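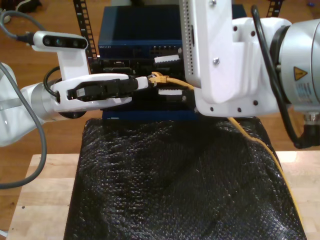 A yellow network cable at the front panel of a dark blue network device.

The internet came to the valley above Trutberg late, and for a long time it came badly. Keabetswe Ngubane remembers that her neighbours used to drive down to the library parking lot in the evening and sit in their cars with the heater on, so the children could send in their homework.

"You would see the whole street there," she says. "We were waving to each other through the windows."

Today she runs the Ziltalska co-operative, a small network owned by the people who use it. It connects 43 households, the community hall and the bakery. I met her in June in her kitchen, where she made very strong tea and kept one eye on her phone.

She did not plan this work. She was a bookkeeper for Kellard, the timber firm, and she went to the first meeting only to complain about her bill. Two large providers had already told the valley that the cable would not pay for itself. "They were polite about it," she says. "They sent a man with a nice folder."

The members then decided to dig by themselves. Each household paid a share and gave 60 hours of labour, or found a cousin who could give them. The ground was the difficult part. Under the meadow it is soft, but near the Khumalo farm there is rock close to the surface, and one short piece of trench took the same time as all the rest of that road.

"Old Mr. Khumalo came out each morning to look at us," she tells me. "He said nothing for a week. Then he brought his tractor."

I asked what surprised her the most. She thinks for a while before she answers. It was the meetings, she says - how long people can talk about the colour of a cabinet at the side of the road. (It is green. The vote was close.) The money was easier, as she already knew how to keep books and the members could come and read them whenever they wanted.

Not everyone is satisfied. A few families at the top of the valley are still without a connection, and they have reason to be impatient. Last winter a storm took down the power line and the service was gone for two days, and Ngubane answered the telephone until her voice was finished.

"They know where I live," she says. "With the big company you are angry at a recording. With us you are angry at my front door."

Her term ends after 10 years in the job, and she would like a younger person to take the keys. She has someone in mind but would not tell me the name. First, she says, she must ask her - and before this, she wants to get the line up to the last farms while the ground is still soft enough to dig.

Published July 22, 2026 | Contact the editor | Back to top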